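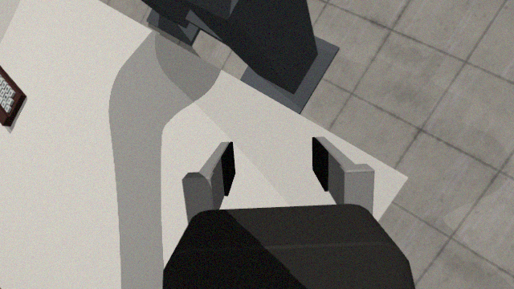 Slow down and throw half of them away, Chaminda Debnath told me when I complained that my robot had learned nothing from a whole weekend of demos. Okay, but which half? And slower than what? I've been driving two arms in simulation by remote control (a pair of cheap hand controllers, one per arm) and the task is about as plain as I could make it: both grippers come down on a small box, one from each side, lift it together, and set it down again near the front of the table.

I recorded 159 demos in Vemoser and trained on all of them. The left arm does something sensible maybe half the time. The right one drifts over, hovers, and then just sort of hangs there like it forgot why it came into the room. I *can* do the task myself, no problem, so I know the controls work. My demos run from 10 seconds up to almost a minute because I got better as I went along.

Do I need more demos, or better ones? And is there any trick to the hovering? I'm using the view over the gripper plus one wide view of the whole table, if that matters. The box starts in a different spot each time.

**posted by marrowfat_pete, Monday, October 1, 2018**

---

### kettleandwire

Oh, I know that hover so well! Mine did it for weeks, and it was me. Go back and watch your own recordings at the point right before you close the fingers. I bet you stop and think there. I did, every single time, sitting with both hands frozen while I worked out whether I was lined up. The robot learned the stopping part beautifully (good student, terrible teacher).

What worked for me:

- Rehearse the whole thing with recording off until you can do it without a pause, and only then hit record.
- Trim the dead time at the start and end. Vemoser has a trim slider in the replay tab, but it doesn't save unless you press Apply for each clip, so watch out for that.
- Pick one order and stick to it. Left arm first, right arm second, or both together, but the same in every demo. If you mix them the policy tries to average you, and the average of "wait" and "go" is pretty much what you're describing.

I'd keep the last 80 or so you recorded and toss the early ones. You said you got better, so the bad habits are mostly in the front of the pile. Then train again before recording anything new.

Also start every demo from the same pose, with both grippers well up off the table. I use something like this:

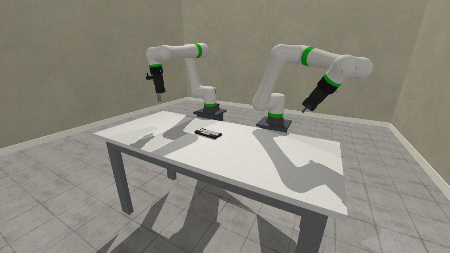

*Start pose: both grippers up in the air, box toward the back of the table.*

Having the box that far back makes the reach awkward for my setup, so I learned to do those starts last, after I'm warmed up. Don't skip them though, or it'll only ever learn the easy spots.

---

### Tumbledry

more data. I had 2 arms doing a similar thing on Pludix and it didn't work until it did. what controllers are you using

---

### hollis.b

I'd disagree a bit with throwing out the early demos in one go. Some of my clumsy ones turned out to be useful, the ones where I missed the first grab and had to back off and come in again. A robot that's only seen perfect grabs has no idea what to do after a bad one. So I'd sort them by hand: a fumble followed by a clean recovery stays in, a fumble followed by me sitting there swearing goes out.

One thing to check on the right arm. Can you tell from the gripper view alone where the box is at the moment it starts to hover? If the box is out of that view, the policy only has the wide view to go on, and in my wide view a small box is a handful of pixels with arm shadows falling all over the table. I turned the shadows off for a test run and the drifting got noticeably better, then turned them back on once I'd added more starting positions. I can't promise it's the same problem, but it's a quick test and you don't have to record anything new for it.

And your long demos, the ones near a minute, I'd just redo. We had a guy at the Skarnside meetup last December who insisted he could speed his up in software, and the arms came out jerky as anything. Took him longer to fix than it would have taken to drive them again.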